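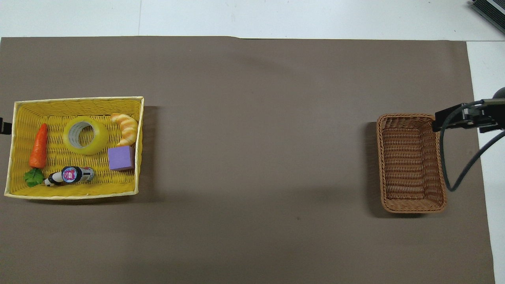
장터 매대 정산 관련해서 의견좀 구합니다

물결무늬 | 조회 1,053 | 댓글 12 | 공유 3

7월 마켓 자리 신청하신 분들 다 공지 받으셨죠? 이번부터 자리비가 테이블 하나당 고정이 아니고 매출 연동으로 바뀐다는데. 기본 2,000원에 매출의 몇 퍼센트 더 붙는 방식. 저는 손뜨개 소품이랑 종이 소품 파는데 하루 팔아봐야 얼마 안돼서 이게 이득인지 손해인지 감이 안 와요.
작년 12월 마켓 때는 고정이라 계산이 편했거든요. 매출 신고는 또 누가 어떻게 확인하는지.. 계좌이체만 보나요 현금도 보나요?
Samau 쪽 마켓 나가보신 분 계시면 거긴 어떻게 하는지도 좀.

---
댓글

모과나무집
Samau는 아직 고정이에요. 대신 자리가 안 나요. 대기만 237번 받아봤음ㅋㅋ 그냥 포기했습니다

skorker_팬
저는 매출 연동 찬성. 비 오는 날 하나도 못 팔고 자리비만 내고 온 적이 두번이나 있어서요. 못 팔면 덜 내는 게 맞죠

├ 물결무늬
그건 그런데 잘 팔리는 날은 또 아깝잖아요

├ skorker_팬
잘 팔린 날은 좀 내도 되죠 기분 좋게

├ 도토리묵
기분 좋게는 무슨.. 잘 팔리는 날이 일년에 몇번 된다고 그걸로 재료비 메꾸는 건데

도토리묵
전 반대요. 정산하려면 결국 장부를 내라는 얘긴데 거기 단가 다 나오잖아요. 운영진도 자기 매대 있는 사람들인데 남의 단가를 왜 봐야 하는지 모르겠어요. 저번에도 누가 제 귀걸이랑 똑같은 가격으로 바로 옆자리에 깔았음

├ 모과나무집
그건 좀 우연 아닐까요; 귀걸이 가격이 다 거기서 거기라

├ 도토리묵
우연이면 다행이고요

오후네시
총액만 내는 걸로 알고있어요. 품목별 말고 그날 총 매출 한 줄. 공지 밑에 작은 글씨로 있음. 다시 읽어보세요

├ 물결무늬
헉 진짜네요 제가 대충 봤나봐요;; 근데 그러면 적게 써내도 모르는거 아닌가

├ 오후네시
모르죠ㅎ 그냥 양심껏이에요

├ 도토리묵
그럼 정직하게 쓰는 사람만 손해네

Niretside
전에 외국 살 때 나가던 동네 마켓 얘기 해도 되나요. 거기는 Brigitta Wyss라는 분이 운영했는데 끝날 때 봉투를 하나씩 돌렸어요. 각자 알아서 넣고 이름 안 씀. 그래도 몇 년을 굴러갔어요. 모자라면 다음 달 공지에 모자란다고 써 붙이고. 그러면 또 다음달에 조금 더 들어오고

├ skorker_팬
여기서 그게 될까요..

├ Niretside
안 될 건 또 뭐예요. 사람 수 적으면 됩니다. 거기도 커지고 나서는 카드 단말기 빌려주고 자동으로 떼는 걸로 바꿨다고 들었어요

├ 모과나무집
단말기는 수수료가 따로잖아요. 이중으로 나가는거

손끝바늘
질문이랑 좀 다른데 거스름돈 준비 다들 얼마나 해가세요? 저번에 만원짜리만 계속 들어와서 옆집에 빌리러 다녔어요 창피해서 원

├ 오후네시
천원짜리 위주로 넉넉히. 가격을 천원 단위로 맞추면 동전은 안 가져가도 돼요

├ 도토리묵
500원 단위로 파는 사람은요

├ 오후네시
올리세요 그냥ㅋㅋ

├ 손끝바늘
스티커 한 장을 어떻게 올려요ㅠㅠ 두장 묶음으로 해야하나

├ 모과나무집
묶음 괜찮아요. 저는 엽서 낱장으로는 안 판지 좀 됐어요. 봉투값도 아끼고

szénási공방
운영 도와주는 사람입니다. 몇가지만 적을게요
1. 총액만 받습니다. 장부 필요 없어요
2. 현금 포함입니다
3. 비 와서 취소되면 기본료도 환불. 단 전날 저녁까지 취소공지 나간 경우만이고 당일 중간에 접는건 아직 못 정했어요
4. 바꾸는 이유는 장소 대관비가 올라서. 작년 그대로 받으면 적자예요
5. 2024년 7월 4일까지 신청한 분들은 이번 한번은 예전 고정으로 선택 가능

├ 물결무늬
오 5번 감사합니다!! 저 그럼 고정으로 할게요

├ 도토리묵
당일 중간에 접는게 제일 문제인데 그걸 아직 못정하면 어떡해요. 6월에도 두시에 소나기 와서 다 걷었잖아요

├ szénási공방
네 알고 있어요. 반값 환불이랑 다음달 이월 중에 얘기중입니다. 의견 있으시면 쪽지 주세요

├ 손끝바늘
이월은 다음달에 못 나가는 사람은 그냥 날리는거라.. 반값 환불에 한표

├ skorker_팬
22 저도 환불

├ 모과나무집
전 이월이요. 어차피 매달 나가서

Niretside
혹시 손님 수는 세시나요? 대관비 올랐으면 홍보라도 좀 해야 할것 같은데

├ szénási공방
지난달은 입구에서 셌을 때 200명 조금 안 됐어요. 비 오기 전까지만요

├ Niretside
그럼 생각보다 괜찮네요

도토리묵
쪽지 보냈어요. 근데 자리 배치는 또 추첨이에요? 저 세번 연속 화장실 앞이었는데

├ szénási공방
추첨 맞습니다. 세번 연속이셨으면 이번엔 빼드릴게요 쪽지로 닉네임 말고 매대 이름 알려주세요

├ 오후네시
어 저도 두번 연속인데

공감 18 | 댓글 더보기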